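A table marked out in tape

The long table at Skoren is covered with brown kraft paper, and the paper is covered with blue tape. Senyo Kpodo, who laid it, started with one sheet and a single line down the middle. He now works with a full grid.

Paper was chosen over cloth for practical reasons. You can write on it and throw it away when it gets tatty. Kpodo lets it hang over the front of the table and doesn't worry much about creases. "Smooth it with your forearm and leave it," he says. "If you keep lifting it, the whole sheet goes."

The tape took longer to get right. A pale masking tape was hard to pick out against the brown, so he moved to dark blue. He runs the lines across first, then the ones going away from him, pressing each down from one end with his thumb. A roll of 50 metres does the table with plenty left for repairs. 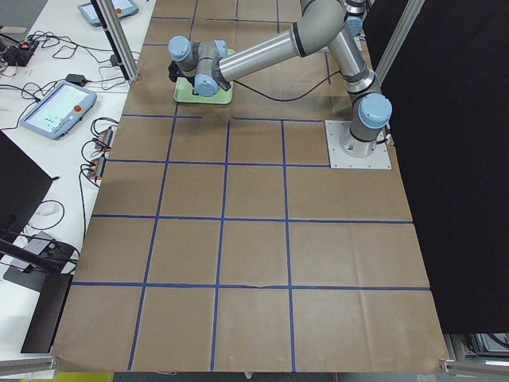 Trays and where they go

A light green plastic tray lies flat on the paper, with no rim of tape to hold it. Bülent Coşkun, who shares the room, would like every tray to have a fixed cell. Kpodo prefers to put one down wherever there is space and use the lines to keep it straight. They have been arguing over this since August.

Both agree on the upkeep. Lifted ends are trimmed with scissors and covered with a fresh piece – never pressed back, as dust gets under the glue. Coşkun changes the paper every seven weeks, and the whole job takes him just over four hours with the tape.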